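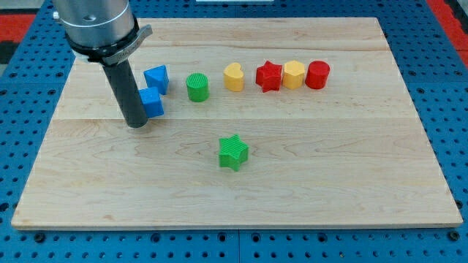 By Máté Dobos

I spent most of Monday morning in the Fivonach lab watching a robot arm push toy blocks around a wooden board, and I had a much better time than that sounds (I'd planned to stay half an hour!). The team there has just put out version 3 of Grestusetti, their planning software for tabletop robots, and they let me type things at it until I ran out of ideas.

The pitch is pretty simple. You write what you want in plain words, something like "move the green star up next to the yellow heart," and Grestusetti works out which block you mean, where it should end up, and a string of short pushes to get it there. No grasping at all, since the tool on the arm is just a black stick with a rounded tip. Pushing is harder than I thought. A cylinder wants to wander off, a star catches on its points, and if three blocks are bunched up tight, like the red star, yellow hexagon and red cylinder, shoving one of them means shoving all of them.

Peiyu Tian wrote most of the new planner, and she told me the clusters are what kept her up at night. The old version planned the whole route up front and then followed it, right or wrong. The new one looks at the board again after every push and throws the plan away if the blocks have drifted. "We used to be very loyal to bad plans," she said, and then showed me the log from one, all 67 pushes of it, for a job that should have taken a handful.

They also rebuilt the part that matches words to blocks. It was tuned on 1660 typed instructions, a lot of them from Dehua Fang, who was told to write them the way people talk and took that to heart. "Scoot the heart over a smidge" is in there. So is "no, the other blue one," and that one is still a problem, because the software has to remember which blue one you meant last time. I tried it on the triangle and the cube and got the wrong one twice.

Speed is up too. Replanning now takes 200 milliseconds on the lab's regular desktop machine, and you can feel it, the arm hardly pauses between pushes. I asked if it would ever handle blocks it hasn't met before, and Peiyu said that's the plan for September, along with a replay viewer so you can scrub back through a run and see what the planner was thinking at each step. I'd love to get my hands on that one.

Grestusetti 3 is up for download from the lab's page, with a simulator for those of us who don't have an arm at home.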